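**Robichaud opens repair counter for old office computers**

Stolla, April. The company Robichaud will open a repair counter for used desktop computers at its shop in Stolla. Small firms, schools and families can bring a machine that is too slow or does not start anymore. The check costs 49 dollars and takes two working days. 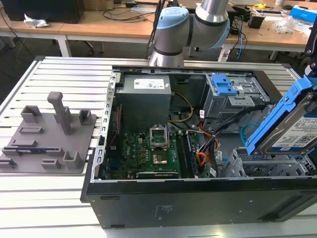 *Open desktop tower with a Dell motherboard.*

"Many people in our region keep an old computer in the closet and do not know what to do with it," said Manon Fortin, head of the repair service. "We want to give them a clear answer and a fair price."

Last year Robichaud received 2685 computers at its collection point in Busov. From these, 800 were repaired and sold again with a guarantee. The others were taken apart for spare parts, which are also on sale at the new counter.

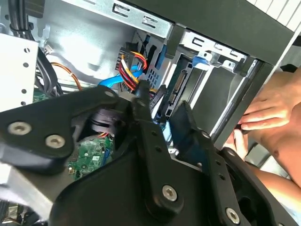
*Inside a desktop computer, with cables and part of the motherboard.*

Customers can reserve a time through the Hatero booking page or come directly to the shop from 9 a.m. Laptops and printers are not accepted for the moment.

Press contact: Manon Fortin, Robichaud, Stolla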